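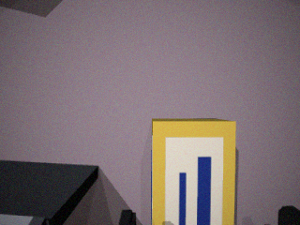 How does a rude line end up under a search result when the website itself is fine?

Someone has got a page, or a comment, or a bit of code, into a place the search engine reads, and the search engine repeats it. The site can be clean when you open it. The result in the list isn't.

OK. Start there, let it sink in, then hello and who we are. Keep hello short. Room is only ours till 3.

What happened at Stirkard. Council-type service, permits, parking, bins. October. Morning, phones start going before the desk opens. People had searched for the permit page, seen something filthy under the link, assumed hacked. Rang up. Some of them wanted to know were there card details gone. Fair question.

We opened the site. Looked normal. Opened it again on a phone. Normal. So first hour lost telling callers it's fine when they were looking at something that was plainly not fine. Say this slowly. It's the main thing I want them to take home.

Don't say "works for us". Ask the caller what they typed and what they saw. Get a screenshot if they'll send one.

What it was. Old search box on the site, the Trindix one, put in years ago. When you searched for something it made a page with your words in the title. Every search = a new page address. Anyone could make one up. Somebody did, a lot of them, then posted the links all over so the search engines would come and have a look. They did. 2421 of these pages by the time we had the list. 332 of them were showing up in results.

(Pause for the number. Someone always asks who counted. The report tool did.)

Was it a hack? My view: call it abuse of the site, say that no one got in, and then show how you know. We checked the logins, checked the files against the backup, checked the payments side, which lives on a seperate system run by Sudisent. Nothing touched. But we said "no data was taken" before we had checked any of it. Got away with that. Wouldn't do it again.

If pushed on wording: first statement should be what you know at that time and when the next one is coming. Ours said "we are aware of an issue". Useless. People filled in the rest.

Fixing it. Go quick here, half the room won't want it.

- turned the search box off. Should have been minute one, took till lunch
- told search engines not to list any search page, ever
- asked for the bad ones to be removed. Form, then wait
- DON'T block the pages in robots file at the same time. We did. Meant the crawler couldn't come back and see the "do not list" note, so they sat there. Had to undo it. Embarassing, tell it anyway
- new search box doesn't repeat your words in the title

How long. Most gone in 2 days. A few hung on a good deal longer and I still had callers reading them out to me. You can ask, you can't make them hurry.

Bit about staff. The desk took it in the neck. They had no line to give for most of the morning and were being sworn at about swearing. By the afternoon there was a half page of plain answers stuck by each phone. Write that half page now, before you need it. Blank spaces for the details. Mine's on the handout, take it, change the name at the top.

What goes on it:

What people may be seeing.
Whether it's safe to use the site (only if checked).
What to do instead: type the address in, or ring.
Who to pass reporters to.

Reporters. They will say HACKED in the headline whatever you tell them. Long, the firm that does our hosting, wanted us to ring round and complain. Didn't. Spent the time on the follow-up statement and two of the papers put it in.

Quick one for them to try at their desks. Search for your own site with a rude word next to it. Yes really. Warn your IT people first or the web filter will have you. Then look at the titles that come back, are they all yours. Do it every month. Takes as long as a kettle.

Also look at who can see the search engine's owner tools for your site. Ours was tied to the email of someone who'd left. Most of the first afternoon went on getting back in. Use a shared mailbox. Write down which.

Other boxes that repeat what you type: feedback forms, event listings, "page not found" pages that print the address back at you. Same trick works on all of them. Get your supplier to say in writing what theirs does.

If short of time drop the fixing list, keep the phones bit and the owner tools bit.

Questions I expect. Did we find who did it: no. Did we report it: yes, same day. What did it cost: staff time mainly, and the new search box, which was overdue. Could it happen again: on a page we've forgotten about, yes.

Handouts are by the door. Remind them to sign the sheet.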